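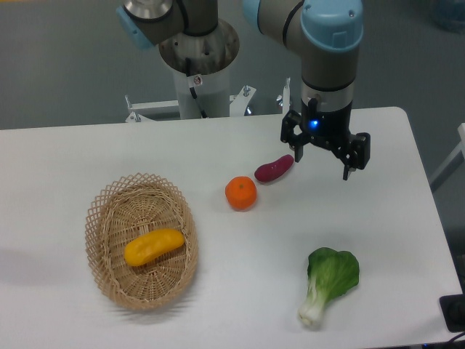
Tinitz Learning Materials - Customer Support
Ticket 174: Market Basket activity, produce and basket queries
Status: Closed
Opened by: Ida Hagedorn, Presano Day Center
Assigned to: Ilse Brinkmann
Category: Play food / Cleaning and storage

Initial report (July, 9:10 a.m.)

The customer reports three problems with the Market Basket activity, which is used at a white table with groups of older adults:

1. The green leaves of the bok choy feel sticky after cleaning.
2. Participants do not agree on the name of the yellow piece. Some call it a pepper and others a squash. The contents card supplied with the set has been lost.
3. The open lattice around the rim of the wicker basket catches on knitted sleeves.

The customer asks whether the set should be withdrawn from use.

Response, Ilse Brinkmann (10:25 a.m.)

Thank you for your report. The set need not be withdrawn, but please keep the bok choy apart from the other pieces until the first point has been settled. Kindly confirm which cleaning product is used, how long it is left on, and whether the pieces are rinsed afterward.

With regard to the second point, the yellow piece is listed on the contents card as a pepper. The mandarin, sweet potato and bok choy are listed under those names. A replacement card will be mailed to you free of charge.

Customer reply (11:40 a.m.)

The pieces are wiped with Dillex surface cleaner straight from the bottle and left to air dry. They are not rinsed. The mandarin and the sweet potato are not affected. Stickiness is felt only between the folds of the leaves.

Response, Ilse Brinkmann (1:15 p.m.)

The finding is consistent with cleaner residue. Smooth pieces shed it easily, while ruffled leaves hold it. Please proceed as follows:

Add 2 ml of mild dish soap to 1000 ml of lukewarm water.
Wash the bok choy by hand with a soft brush, working from the pale stalk toward the leaf edges.
Rinse under running water and stand the piece upright on a towel until fully dry.
Do not use a dishwasher or water above 70 degrees Celsius.

Internal note, Gwawr Beddoe, Product Care (2:05 p.m.)

Basket rim: catching is usually caused by a strand end that has worked loose from the weave. The customer should run a cotton cloth around the rim, mark any point where it snags, and trim the end flush with small scissors. Strands that cross in the lattice must not be cut. If a strand is broken through, replace the basket under order line Mühlbauer - oval, pale tan.

The above was forwarded to the customer at 2:20 p.m.

Customer reply (4:30 p.m.)

The bok choy has been washed twice and is no longer sticky. One loose end was found on the basket and trimmed. No broken strands. The pepper will be introduced by name at the start of each session until the card arrives.

Closing entry, Ilse Brinkmann (4:45 p.m.)

Contents card dispatched. No replacement parts required. Ticket closed with the customer's agreement.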